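4. Setting Up the Three-Compartment Brush Organizer

This section covers placement, loading and routine care of the clear brush organizer in the Vivo vanity set. It applies to the three-compartment model only. For the drawer insert, see Section 6.

Revised 9/10/21. Text: Lise Chan. Checked by: Ankit Vashisht, Drarkwood, Vernport office.

4.1 Before you start

Clear a flat, level area of the tabletop. Wipe it with a damp cloth and let it dry. Peel the protective film from both faces of every panel, including the dividers. Film left on a divider will lift at the corners later and collect powder.

CAUTION: Do not use acetone, nail polish remover or rubbing alcohol on the organizer. These products cloud clear plastic, and the damage cannot be polished out.

4.2 Positioning the organizer

1. Stand the organizer upright toward the back of the table, with the open side of the compartments facing up.

2. Turn it so that the tallest compartment is on the left. The stepped, curved edge slopes down from this compartment to the next one.

3. Lay the brushes flat on the table in front of the organizer. Keep them apart so that the bristle tips do not touch.

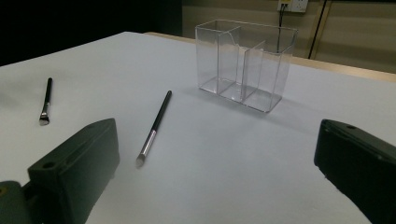
4. Check that the organizer does not rock. If it does, move it to a flatter spot. Do not put folded paper under one corner.

NOTE: Keep the organizer at least 14 inches from a sink or faucet. Splashed water runs down the inside walls and pools under the handles.

4.3 Loading the brushes

1. Sort the brushes by handle length. Long handles go in the tallest compartment. Short handles go in the other two.

2. Hold the brush upright, bristles at the top, and lower the end of the handle into the compartment. Let go only when the handle touches the bottom.

3. Let the handle lean against a wall or divider. A slender handle will not stand straight in a wide compartment, and a diagonal lean is normal.

4. Load one brush at a time. Leave the others on the table until the first has settled.
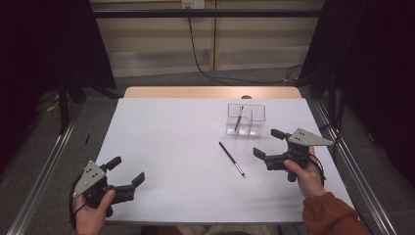 If a handle slides along the wall after it is released, lift it out and set it in a corner of the compartment. Corners hold a single brush better than the middle of a wall does. Once a compartment has several brushes in it they support each other, and sliding is no longer a concern.

Do not force a brush into a full compartment. The dividers are thin – side pressure can crack them along the bottom seam. The base is rated for a load of 3000 grams, but this figure does not apply to the dividers.

4.4 Handling the brushes

The ferrule is the metal sleeve that joins the bristles to the handle. Most early brush failures start at the ferrule, usually from twisting or from water getting in under the metal.

1. Pick up the brush by the handle, well below the ferrule. Keep fingers off the bristles.

2. Look at the crimped band on the ferrule. It should be tight all the way around, with no gap where the metal ends and the handle begins.

3. Hold the handle still and try the ferrule lightly with the other hand. Stop if it turns. A loose ferrule should be reported under Section 9, not glued.

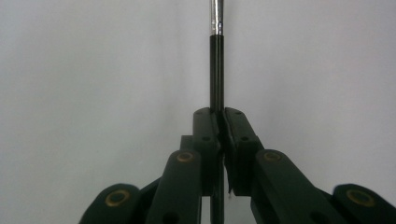

4.5 Cleaning

1. Remove all brushes and lay them flat on a dry towel.

2. Wash the organizer by hand in lukewarm water, no warmer than 100 °F, with a little dish soap. Do not put it in a dishwasher.

3. Rinse, turn upside down and leave to drain. Dry the compartments with a soft cloth wrapped around a spoon handle.

4. Brushes that have been washed must dry flat for 24 hours before they go back in the organizer.

NOTE: Paper towels leave fine scratches on clear panels. Use microfiber or an old cotton T-shirt.

Replacement organizers are ordered through Kashyap. Quote the model name and the number of compartments.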